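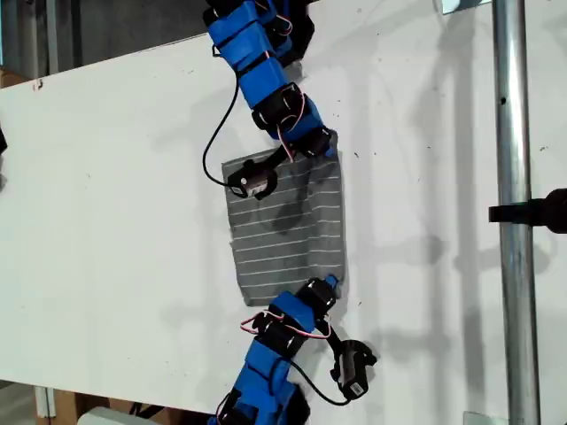
From: the towel moderator
To: Losiritz Linens and Household list
Date: 11/5/22
Subject: Re: Re: Dark striped cloths, which way do you fold?

Going back to this message, which has been sitting in my inbox looking at me:

> I bought the dark gray cloths with the thin white stripes from
> the Vinby sale in August, on the strength of everybody here
> going on about them. They're fine. They dry a plate. But I
> cannot get a stack of them to look like anything. I fold in
> half, I fold in half again, and the stripes on the top layer
> run a little uphill from the stripes underneath, and once
> you've seen it you can't stop seeing it. My old plain ones
> never did this.
>
> Is it me or is it the cloth? And does it matter if the first
> fold goes across the stripes or along them? My sister-in-law
> rolls hers and says the whole question is beneath her.

It's the cloth, and then a bit of it is you.

I own 14 of these things, which is more dish cloths than a household of two can defend, and I've folded them wrong in every direction available. Your plain ones did exactly the same thing, I promise. They just had no stripes to tell on them. A stripe is a ruler that somebody wove into your laundry, and if you didn't want to be measured you should have bought checks. (Checks are worse. Don't buy checks.)

First, the cloth. Lay one out flat on something pale and hard. I use a big white board that used to be a shelf and has the scuffs to show for it, but a table does fine. Dark cloth on a white surface shows you the outline in a way that dark cloth on a dark counter never will, and what you'll probably learn is that your rectangle has opinions. The bottom edge on mine wanders. It was cut by somebody in a hurry, hemmed by somebody in a bigger hurry, and then I washed it hot for a year against the advice on the label.

So don't match edges. This was my big mistake and I made it for a long time with great care. If you line up two hems that aren't parallel you get a fold that's perfect at the hem and crooked everywhere a guest might look. Match the stripes and let the hems do what they like. Stripes first, edges second, corners whenever you get to them.

Here's how I go about it now.

Set the cloth down tall, short side toward you, with the stripes running left to right. Smooth it from the middle outward with a flat hand. If you smooth from one end to the other you push all the slack into the last couple of inches and then have to pretend it isn't there.

Take both top corners and bring them down toward you. Both. I know you can do it one corner at a time, and I know it feels more controlled, but when one side goes over ahead of the other you get that bulge in the crease, the fat little hump, and the stripes on that side slide off at an angle. If you do get the hump, don't iron it with your palm. That only makes it a flat hump. Lift the corner back up, hold down the part that's already behaving, and lay it over again.

Before you press the crease, look at the left and right sides only. The stripes on top should meet the stripes underneath at both sides. If they meet on one and miss on the other, pull the corner that's missing. If they miss by the same amount on both, leave it alone, go and have a cup of coffee, you're done. That's straight enough for a drawer.

The second fold goes side to side, and that's the one you'll see in the stack, so put the folded spine facing out and let the four raw-looking edges face the back of the drawer where they can talk among themselves.

As to whether the first fold goes across or along: the way I've described, the crease lies in the same direction as the stripes, so you can follow one with your eye from end to end and crease right beside it. If you start the other way you're folding every stripe back onto itself, and you have to get all of them to land at once. It can be done. I did it for most of a winter. I wouldn't call it a good winter.

Some odds and ends that came up in the earlier messages and never got answered:

Starch - no. Somebody suggested it for the Brundthorpe tea towels and I tried it, and I had a lovely crisp stack that wouldn't soak up a teaspoon of water.

Washing - I've gone down to 40 degrees (that's Celsius, my machine is foreign and so is its attitude) and the newer ones have held their shape better than the first lot. The stripes are still white. The gray sheds a bit onto anything pale for the first few washes, so keep them away from your good napkins.

Drying - take them out while there's still a little damp in them and tug the corners, all four, on the diagonal. It takes no time and it puts back some of the squareness the spin cycle took out. I skip this constantly and then complain.

The Lý cloths, which two of you asked about - thicker, nicer in the hand, and they fold up like a paperback somebody dropped in the bath. I got 20 minutes into a stack of those and put them under the sink for floors.

Rolling - your sister-in-law has a point and I'd rather not discuss it. A rolled cloth hides everything. It also rolls around the drawer and comes out at the back, behind the rubber bands and the takeout menus, where I found one of mine after I'd already bought the replacement.

Whoever has the old post on hem shrinkage, could you send it again? The archive link goes to a page about curtains.

- your moderator, who also does napkins on request

Comments (4)

stripes_n_such: Did the "match both sides before pressing" thing tonight and my stack is better. Not good. Better. The one I've had longest is so far out of square it should be sold as a kite.

drawer3: Respectfully, fold in thirds. Halves always give you a fat spine, and then the drawer won't shut if you own more than a handful.

pantrymoth: Thirds on a stripe? You've got to line up twice as much! I'll stay with halves and a deeper drawer.

drawer3: I said what I said. Also the curtain page is pretty useful if anybody here has curtains.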